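把说明书写给半夜三点的人

阿格内塞·莫库斯（Agnese Mockus）迟到了十一分钟，理由是楼下新换的自动售票机。她在机器前站着把屏幕上的每一句话都读完了，包括退款条款，后面排队的人对她有什么看法，她没有转述。

“‘请确认您不再不需要收据。’”她坐下来，外套还没脱，“我读了四遍。我是干这行的，我读了四遍，最后还是拿了两张收据。”

她这行是写说明书。洗衣机、婴儿床、除湿器、一种给山羊修蹄子的电动工具，她都写过。入行十八年，经手的说明书总共671份，这个数字是她自己记在一个硬皮本子里的，因为每交一份稿，她就奖励自己一块巧克力，本子原本是用来管巧克力的。

我们约在弗姆贝格（Vumberg）的一家咖啡馆，离她从前上班的普拉特内斯公司（Pratness）走路就能到。普拉特内斯做小家电，后来把说明书部门整个撤了，改由产品经理“顺手写一下”。莫库斯说起这件事语气平和，像在说一个远房亲戚终于买了摩托车。

“顺手写一下的结果，我家里收藏着。有一本面包机的，第一步是‘按照第九步的方法准备面团’，第九步是‘参见第一步’。很有禅意，我很喜欢。但是你得先不饿。”

没有人从小立志写说明书

她承认自己最初想当小说家，并且确实写完过一部小说，讲一个灯塔看守人的三段婚姻。出版社的退稿信只有一行字，说语言清楚。

“我当时哭了一个晚上，觉得这是骂人。第二天早上我想，好吧，既然清楚，总有地方要清楚的东西。”

她应聘的第一家公司叫格雷塔诺（Gretano），做折叠家具。面试的题目是请她写出怎样系鞋带，写给一个没见过鞋带的人。她写了三页，面试官照着做，把自己的两只鞋系在了一起，当场录用了她。她至今不确定对方是看中了她，还是一时走不开。

带她的师傅是一位姓丹布劳斯克涅（Dambrauskienė）的老太太，办公桌上除了一支铅笔什么也不放。新人交上来的稿子，她从来不读，直接递给从走廊经过的人，不管是会计还是送水的，请他照着稿子把东西装起来。她自己坐在旁边织毛衣，不许作者开口。

“最难受的就是不许开口。”莫库斯说，“你看着一个大男人拿着螺丝在那里转，他把左边的板装到右边去了，他开始出汗了，他看你一眼。你写的是‘将侧板置于合适位置’。什么叫合适？你自己知道，可你不能说。那四十分钟我学到的东西，比大学四年多。”

“后来他装好了吗？”

“装好了一样东西。”

从那以后，“合适”这个词在她的稿子里绝迹。同时绝迹的还有“适量”“必要时”“轻轻用力”，以及她最恨的“如图所示”。

“如图所示的意思是，我写不下去了，你自己看着办。”她说，“图我不反对，我喜欢图。但图有一个毛病，它什么都给你看，就是不告诉你该看哪儿。画图的人心里知道重点在那个小卡扣上，读的人在研究旁边那只手为什么没有指甲。”

她的规矩是先把文字写到不用图也能做成，再把图放回去。同事们觉得这是自虐。有一年十二月赶一批取暖器的稿子，设计部的人在她门上贴了张纸条，写着“如图所示”，下面画了一个正在流泪的莫库斯。她觉得画得不错，就是没有标注零件编号。

关于她写稿的地方，我原以为会堆满拆到一半的电器。她说恰恰相反，师傅的习惯传给了她，桌上东西一多，她就开始写那些东西，而忘了手里这一样。白桌子，一只黄绿色的杯子，再多的她就要收走了。
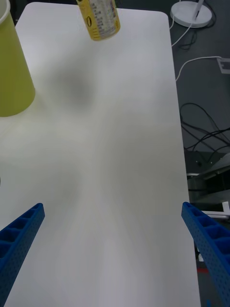
读者是谁

行业里有一个说法，说明书是世界上印量最大而读者最少的文学。我问她介不介意。

“印一千本小说，卖不掉，作者会难过。我们印几十万份，全部送到家里，附带一台洗碗机，还是没有人看。论发行，我是很成功的。”

不过她坚持认为读者是有的，只是时间不对。没有人在拆箱的时候读说明书，那时候人心情太好，觉得自己什么都会。说明书真正被翻开，是在半夜三点，机器在叫，孩子醒了，地上有水，而那本册子在抽屉最底下，压着外卖单和一串不知道开哪扇门的钥匙。

“这个人已经很恨你了，”她说，“他恨机器，恨卖机器的，也恨配偶，因为是配偶说要买这个牌子的。他翻开第一页，你跟他说‘感谢您选购本产品，愿它为您的生活增添乐趣’。你想想看。”

她因此和市场部打了很多年仗。市场部要第一页放致辞，她要第一页放“怎么让它停下来”。最持久的一次谈判拉锯了七个星期，最后双方妥协：致辞保留，但印在封底，字号由她定。她定的字号，市场部经理戴着眼镜也没有找到。

她也收到过读者来信，十八年里一共三封。第一封指出了一个错别字。第二封是一位先生写的，说他按照说明书清洗了滤网，效果很好，随后用两页纸谈了他的妹夫。第三封没有署名，只写着：“第十四页救了我的婚姻。”她回去翻了第十四页，内容是如何更换密封圈。

“我把那封信裱起来了。小说家也不是每个人都有这种信的。”

警告的通货膨胀

谈到安全警告，她要了第二杯咖啡。

她刚入行的时候，一台烤面包机有四条警告。现在同类产品的警告能占去大半本册子，包括不要用它烤信件，不要戴着它睡觉。每一条后面都有一位律师，偶尔后面还有一位真的这么做过的顾客，她说这两种人她都见过，后一种比较好相处。

“问题是你全都喊，就等于没喊。三角形里面一个感叹号，一页有十二个，看上去像一片小树林。真正会要命的那一条在哪里？在第九棵树后面。”

她在普拉特内斯的时候试着做过一件事，把警告分成两类，一类是“会伤到你”，另一类是“会让我们很没面子”。法务部回复说想法很有启发性。在她的经验里，凡是被形容为有启发性的想法，下场都是一样的。

那么到底怎样写一条好的警告？她想了一会儿，举的例子是她外婆。外婆家的地窖楼梯少一级，外婆从来不说“请注意脚下安全”，外婆说“数到五，跨大步”。全家几十年没有人摔过，除了一个舅舅，他是数学老师，从零开始数的。

“所以还是得测试。”莫库斯说。

翻译之后

她写的东西要翻成许多种语言，有时翻完了还会再翻回来，她就是在这个环节上认识了自己。有一份电热毯的说明书，她原文写的是“请勿折叠存放”，辗转几手回到她桌上，成了“请不要把记忆折起来”。她认真考虑过保留。

“译者拿的钱很少，按字算，还总被催。我现在写句子，先想译者。一句话只说一件事，动词放在他找得到的地方，同一个零件从头到尾叫同一个名字。学校里老师教我们避免重复，要换词，显得有文采。你在说明书里换词试试？前面叫旋钮，后面叫调节钮，再后面叫转盘，读者就在那台机器上找三样东西。他会找到的。他会把不该拧的拧下来。”

我说这听上去对报纸也适用。她很有礼貌地说她平时也看报纸。

退休的人做什么

离开普拉特内斯以后，她并没有退休，自己是这么说的，虽然她每天睡到九点。她现在接零散的活，客户有做园艺工具的，有一家养老院请她重写电梯里的告示，还有一对年轻夫妇，出钱请她写一份怎样跟男方母亲吃饭的操作指南。那份指南分五章，故障排除占了三章。

她也在教课。周边几个镇的图书馆轮流请她，课名叫“把话说明白”，来的人比预想的杂：护士、消防员、一位神父，还有一个为了躲避家里装修的男人。第一堂课永远是系鞋带。她会备一双没有鞋带的鞋，自己穿着，坐在前面织毛衣，不许任何人开口。

毛衣织得怎么样？

“很差。丹布劳斯克涅太太的那些图样，写的是‘依上法继续至合适长度’。”她把杯子往旁边推了推，“她自己也有弱点的。我发现的时候高兴了整整一个星期。”

我问她家里的电器坏了，自己看不看说明书。她说不看，打电话给弟弟。弟弟也不看，但他肯用力拍。

临走时她从包里拿出一张纸，是从咖啡馆到车站的走法，怕我迷路，来之前就写好了，一共六步，没有图。第一步是“背对柜台站好”。我照做了，柜台后面的姑娘问我是不是在排队。

第四步写的是“看见面包房时，您已经走过头了，请退回一个路口”。我是看见面包房以后才读到这一步的，退回了一个路口，赶上了车。

本文刊出时（13/08/2023），莫库斯的下一轮课程还有空位，报名请到弗姆贝格图书馆服务台领表。表格的填写说明由她本人撰写，共两行。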